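Brilta Skovaser 16
Assembly cell for sandwich and burger kitchens

Products / Food assembly / Skovaser 16

The Skovaser 16 is a compact cell with one arm for kitchens where the same few products are put together many times in a shift. It is made for canteens, small commissaries and training kitchens. It stands beside the existing bench, and the people continue to work on the other side of it.

We are asked often how many persons the cell replaces. Our experience from the Marar canteen, where the first Skovaser has been in daily use since July, is that the number of people on the shift stayed the same. What changed is who stands where. Before, two persons were on the assembly line for the full lunch. Now one person fills the racks and checks the finished plates, and the other is at the counter with the guests. 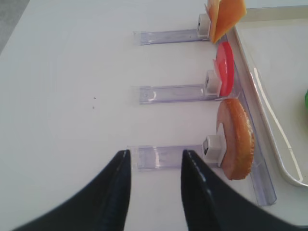
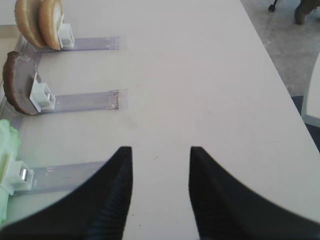 Loading the racks is the part of the work which stays with your staff, and we advise to plan it well. One person should be responsible for it in each shift, and the order of the ingredients should be agreed before the service begins. Each ingredient gets its own white holder at the end of a clear strip, and it stands upright, like the tomato-like red slice and the orange cheese in the first picture or the patty and the lettuce in the second. A new colleague learns the loading in 30 minutes. The soft ingredients need a little more practice.

Mieke Brouwer is shift leader at Marar and was at first not in favor of the cell. "My people were afraid they would have to run after the machine," she says. "In the first weeks it was also like this. Then we made the pace slower by ourselves, and it became calm. I have less complaints about sore wrists, but I have more questions about the screen."

The pace can be changed by the operator on the panel at any moment, without a password. This was a wish from the kitchen and it is now standard on all units.

Technical data
Arms: 1
Stored recipes: up to 500
Ingredient positions: 16
Weight without table: 21 kg
Panel languages: English, Dutch, German
Software: Rutument, included for the first year

Included in delivery
Arm with two-finger gripper, gripper fingers in black (one spare pair), clear strips with white holders, operator panel, wall chart for loading, one training day at your location.

Not included
Table, trays, cooling. The cell does not cook and does not cut.

Cleaning
Strips and holders are taken off by hand and washed after every shift. The gripper fingers are wiped with the cleaner from the supplied list. Please do not use a steam cleaner near the arm.

Before you order
Speak with the people who will work beside the cell. We gladly come for a visit and bring a set of racks, so your team can try the loading and tell us what is not practical in their kitchen. Delivery time is given with the quotation.

Page last changed: 18/06/2024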